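Accueil Forum Atelier bois Finitions Recherche Connexion

Huile dure sur plateau en hêtre : surface collante après séchage

Posté par Róisín Lenihan

Bonjour. J'ai appliqué de l'huile dure Plonarus sur un plateau en hêtre massif, poncé au grain 120. Deux couches au rouleau, sans essuyage, à 4 heures d'intervalle. Cinq jours plus tard, la surface colle encore sous la main, surtout près des chants. L'atelier n'est pas chauffé, hygromètre à 81 %. Faut-il tout poncer ou attendre ?

clornar

Attendre. Chez moi ça a fini par sécher, en juillet il est vrai.

Cronin

Il y a deux causes probables : un excès de produit et une humidité trop élevée. Une huile siccative durcit par oxydation. En couche épaisse, la peau se forme en premier et freine l'arrivée d'oxygène dessous. Le rouleau dépose trop si l'on n'essuie pas ensuite.

Vérifiez d'abord l'état réel du film : passez l'ongle dans un angle peu visible. S'il laisse une trace molle, le temps seul ne suffira sans doute pas. Regardez aussi en lumière rasante, dans le sens du fil, pour repérer les surépaisseurs. Sur un plateau clair à fil horizontal, elles se voient mieux depuis un petit côté.
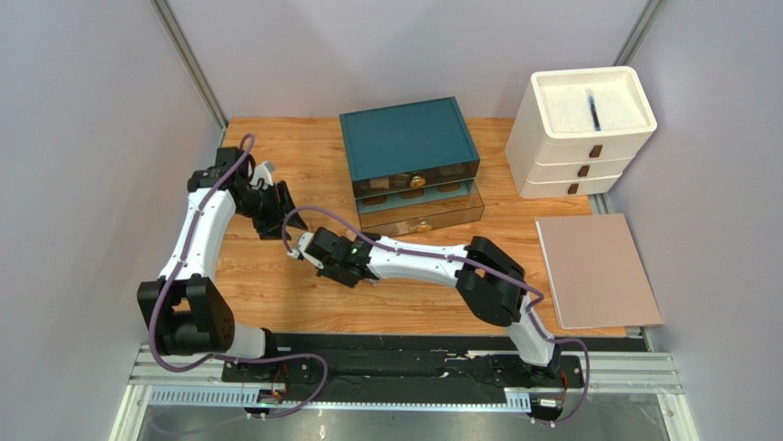 Reprise de la surface

– Frotter à l'essence de térébenthine avec un tampon abrasif fin, dans le sens du fil, puis essuyer au chiffon de coton.
– Laisser ventiler 24 heures, porte ouverte si l'air extérieur est sec.
– Égrener au 240, dépoussiérer.
– Appliquer une couche maigre, attendre 15 minutes, essuyer tout l'excédent.

Les chiffons imbibés se mettent à tremper dans l'eau – risque d'auto-inflammation.

hornville_30

D'accord avec Cronin, sauf pour le grain : je monte à 180 avant la première couche. À 120, le hêtre boit de façon irrégulière.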